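Plastic woven basket for fruit: OK on a white table or not?
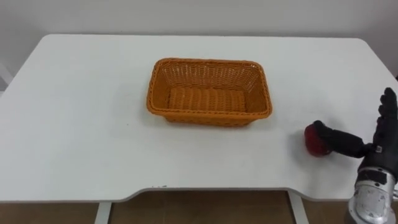 Page 2 of 10

Hetadura Home Forum > Kitchen and Dining > Storage
66 replies | 4 shares

crumbtray
Bringing this back up with a picture of the orange one. It's the rectangular kind, woven plastic made to look like rattan, with the thicker braided rim. My question is still whether it can live on the table full time. The top is matte white and I don't want to find marks on it in May.

nesden_mom
I've had a brown one from the Nesden outlet on a white table for two years. No marks. I lift it when I wipe and that's all the care it gets.

pantry_dweller
Depends on the bottom. The ridges on mine hold grit, and if you slide it you're sanding the table. Put a cloth under it or stick felt on the corners.

crumbtray
Felt won't stick to woven strands. I tried on another one.

pantry_dweller
Then sew it on. A few loops of thread through the weave.

Okano200
I'd skip the basket for tomatoes. Apples are fine in it. Tomatoes get soft where they sit on the ridges, and when one splits it goes through the weave and onto the table. I keep mine on a plate.

nesden_mom
Never had a tomato split in a basket. Are you stacking them?

Okano200
Two deep, yes.

nesden_mom
That would be why. One layer, stem side down.

Okano200
Stem side up is how my family has always done it. We don't have to agree.

lidless
The open sides are the whole reason to use this type. Air gets in. I had a Frimpong bowl with solid sides before and the bottom apples went bad first. With the lattice I get more time out of them.

pantry_dweller
Apples belong in the fridge anyway.

lidless
Not if you want anyone to eat them.

crumbtray
What about cleaning? Is the dishwasher out?

nesden_mom
I wouldn't. Warm water in the sink, dish soap, an old toothbrush for the rim. Shake it and let it dry upside down on a towel.

Okano200
Agree on that one. My sister ran hers through the dishwasher and the flared sides never sat right again.

crumbtray
OK. Keeping it on the table, apples only, cloth under it. I'll look for something white or light gray.

pantry_dweller
Get one you can throw in the wash.

Comments (2)

tealtowel: Same basket shape here, used for bread. Crumbs fall through, so line it.

halfshelf: Orange looks good against the white.

Contact | Terms | © Hetadura Home Forum | Back to top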